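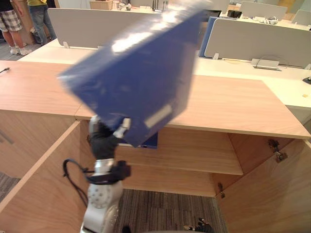 Two arms, one cupboard

I'd come to Skerneo to hear about a method, and I spent my first ten minutes watching a robot wrestle a blue binder at an open cabinet. I loved it!

Hajar Salem's idea is simple enough to tell in a pub. People steer the arms through a tidying job, 300 times over, and the software learns from the lot. Her twist is in the marking: Tarek Ezzat goes back through each run and tags the moments when the person hesitated (he's very patient). Those bits get extra weight in training. In November the new version dropped around half as many things as the old one — and it was trained on the same runs.

Binders are a pig, apparently. They're big, they swing, and they hide the shelf you're aiming for.

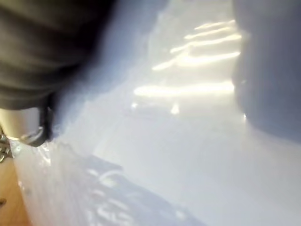 What the wrist sees

Up close it's all glare and blur, a pale shiny surface with light smeared across it. I couldn't have told you which way was up. Hajar leaves views like this in, because the arm will meet them again on the job. Eluned Gittins wanted them thrown out, and they're still arguing — I'm with Hajar, for now.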